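Dundeo gripper group - minutes of the August meeting

Held in the small meeting room at Heiskanen, starting at 10.15
Present: Pirjo Ruotsalainen (chair), Hadi Sabbagh, Minttu Kuusisto, Teemu Lahtinen
Minutes: Minttu Kuusisto
Apologies: Hiba Najjar, who sent comments by email

1. Minutes of the last meeting

Agreed with one correction. Under item 4 the spare cable should have been down as Teemu's job, and Teemu has now done it (thank you!). The rest of the old action list is closed except for the storage boxes, which come up again under item 6.

2. Finger pads: first results

Hadi reported on the pad comparison and was plainly delighted with it. We have been running two kinds on the hand-held grippers, the ribbed blue Zumer pads and the smooth Civetlow ones, with the same people doing the same picks with each. There are now over 500 picks logged, far more than we had hoped for by this point.

The short version is that the ribbed pads are lovely on anything that crinkles. Snack packets were the thing we all dreaded, as the film slides over whatever is inside and the smooth pads tend to let it go just as you lift. With the Zumer pads you can take a packet by its two sides and keep it upright, and you don't need to squeeze hard to do it. Hadi said he had stopped thinking about the grip at all by the end of his turn, and that seems as good a measure as any we have written down.

The smooth pads did better on thin card and on single sheets of paper, where the ribs leave faint lines. Pirjo would like both kinds kept in the comparison for that reason. Agreed.

There was a bit of discussion about what counts as a slip. Up to now some of us have marked a slip when the item moves at all in the fingers and others only when it drops. From now on we write down both, in separate columns. Minttu will go back over the older rows where the notes are clear enough to tell.
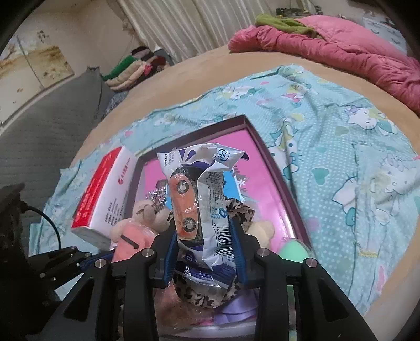
3. Choice of items for the mixed box

Pirjo likes the mixed box very much and wants it to be the standard task. One big shallow box on the bed, soft toys, wrapped things, cloth, packets, all on top of one another, and you take out whatever is asked for. It is much closer to what we want the arms to do in the end than the row of blocks we began with in spring.

Plush is easy with either pad. Cloth is easy to hold and hard to let go of tidily, particularly anything satiny, and Teemu finds that a slow release works better than a quick one. Things in clear plastic are still the ones to watch, and we should have more of them. Hadi offered to raid his kitchen.

Agreed to leave the patterned sheet under everything. Minttu had wondered about a plain one to help the tracking, but the pattern gives it plenty to hold on to and the plain cloth we tried at Heiskanen was worse, if anything.

4. Working with two grippers

This took up most of the meeting, and happily so. Using both hands changes the job completely. Things you would have to dig for with one gripper come out in a single go when the other can hold the neighbours back or steady the box. Teemu did 40 picks this way and said the first few felt like eating with somebody else's chopsticks, after which he didn't want to go back.

The tissue packs are a good case. They are light and slippery and they lie on top of other things, so one gripper lifts a pack while the other comes in low from the side and keeps to the round things near the edge of the box. Your two hands do get in each other's way if the box is too close to you, and the cable wants to be on the outside of the arm. Hadi suggested standing half a step further back, and we tried it there and then with an empty shoebox. It helps!

Still open is how the two recordings get lined up. The Civetlow controller stamps both, but the right hand sometimes starts a moment after the left. We looked at six pairs on the big screen and in two of them the gap was big enough to see by eye. Teemu thinks a sharp double squeeze of both grippers at the start of each run would give us a mark to line up on.
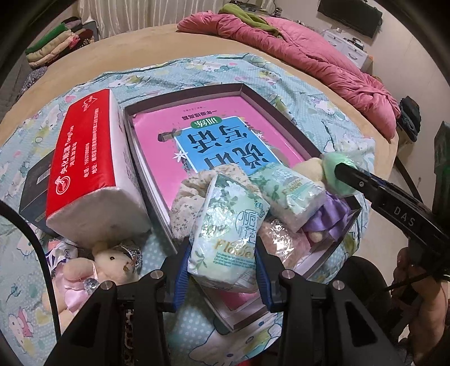
Hiba Najjar wrote that the double squeeze is a nice idea but she would put one at the end of each run as well, so that any drift in between shows up too. She also asked whether anyone had tried the two-handed task with a different pad on each side, ribbed on the left and smooth on the right. None of us had. Everyone present wanted to have a go at once, and Pirjo had to remind us that there were two more items to get through.

Agreed: double squeeze at start and end from now on, and a first round with mixed pads before we next meet.

5. Cameras

We are staying with the wide lens on the gripper. The dark corners bother Teemu a little, but being able to see both fingers, the box and the far side of the bed in one view is worth a great deal when you are checking a run afterwards. Hadi will try the exposure one step down, as shiny wrappers are coming out very bright.

6. Any other business

Storage boxes: Pirjo has found some with lids that fit. Pads to be kept flat and not stacked with the ribs together.

Wear on the pads: Minttu to measure the blue ones with the calipers and write the thickness in the log, then again once we have the mixed-pad round.

Actions

Minttu - slip columns, older rows, pad thickness
Hadi - more wrapped items, exposure test
Teemu - double squeeze added to the run sheet, mixed pads fitted
Pirjo - send Hiba the six pairs, storage boxes

The meeting closed at 11.50. Teemu and Hadi stayed on with the shoebox.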